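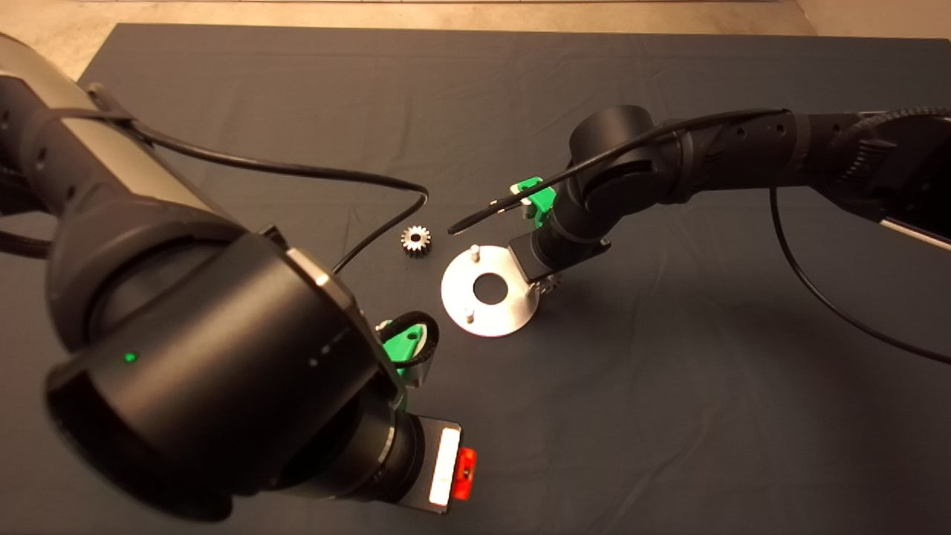
When does the footpath along Pevier Lane close, and for how long?
From the first week of September, for 35 days, with the diversion signed through the orchard.

Minutes of the Morncombe Footpaths Group, held in the village hall on 12 Dec 2025

The chair welcomed everybody, thanked them for turning out on such a dark evening, and was especially pleased to see 2 new faces from the Braris end of the village. The minutes of the last meeting were agreed, once the spelling of Ahuja Meadow had been put right.

Pevier Lane. The resurfacing was talked over at some length. Members who walk dogs there were worried about the orchard diversion, where the ground gets very soft by the lower gate, and it was agreed to ask the contractor for matting. The secretary will write before the new year. 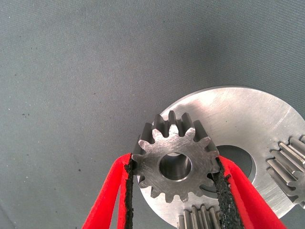 The lower gate itself was felt to be on its last legs – the latch has been tied up with string since the spring, and although the string has done sterling service, a proper replacement was agreed. A member kindly offered to fit it.

Stiles. We still have 4 awaiting repair. The one at Ahuja Meadow will be done first, as several of our older walkers use it to reach the church, and there was warm support for turning it into a kissing gate if the landowner is willing.

Winter walk. The route will go out by the mill and home over the common, with soup afterwards. Please bring your own mug, and a spoon if you remember.

Any other business. The hall heating was mentioned again – it will be passed on. Thanks were given for the mince pies.

The meeting closed at twenty to nine. Date of next meeting to be sent round.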